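Bundex Water Softener: Frequently Asked Questions
Drisgate Home Water, support pages

How do I set the hardness value?
Hold SET until the display blinks, then enter your hardness in grains per gallon. Customers on the Bloxham supply should use the figure printed on the water bill.

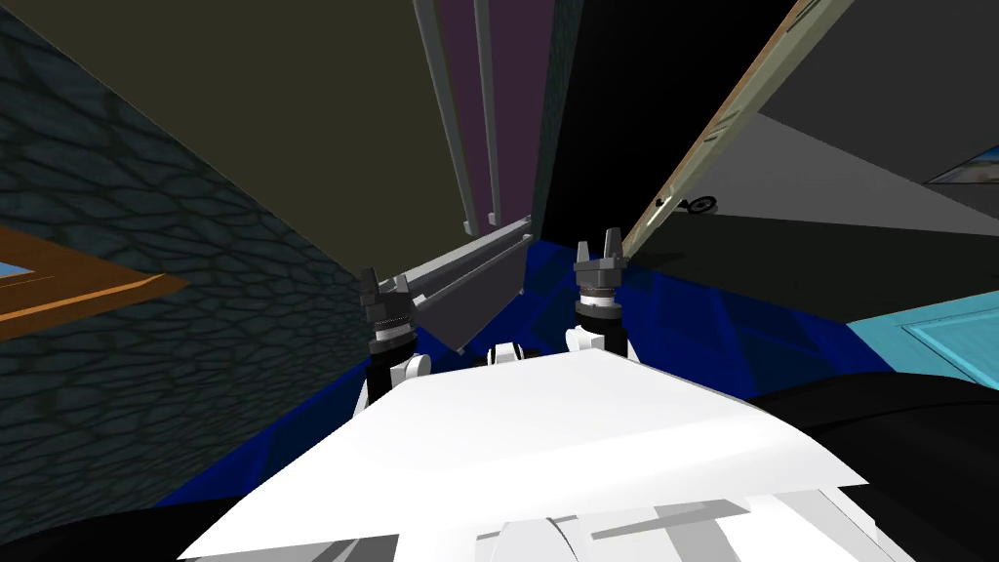

What kind of salt should I use?
Use evaporated pellets. Rock salt leaves grit in the brine tank and voids the valve warranty.

How often does the unit regenerate?
The meter starts a cycle after 2000 gallons at the factory setting. The cycle begins at 2 a.m. and uses 247 gallons per month in a typical four-person house -- more if the hardness is set too high.
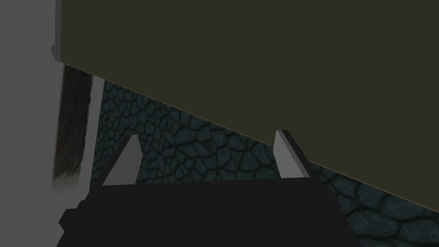
A reader in Vematow writes that her unit regenerated at two in the afternoon after a power outage. The clock had reset to noon. Set the time again and the schedule will correct itself at the next cycle.

What does error 4 mean?
The valve did not reach its home position. Unplug the unit, wait one minute, and plug it back in.

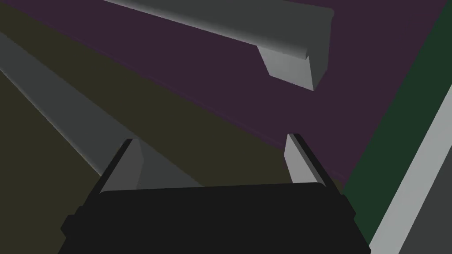

If the code returns, close the bypass and check the piston for salt buildup. Do not force the valve by hand.

Is there an installer code?
The default is 1234. Change it after setup. 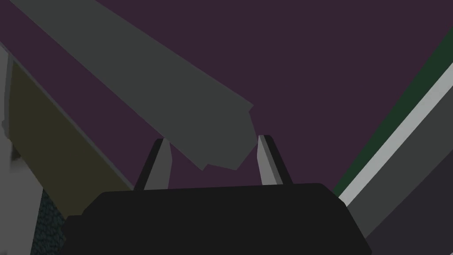

Codes can be reset only at the control head, with the cover off and the power connected.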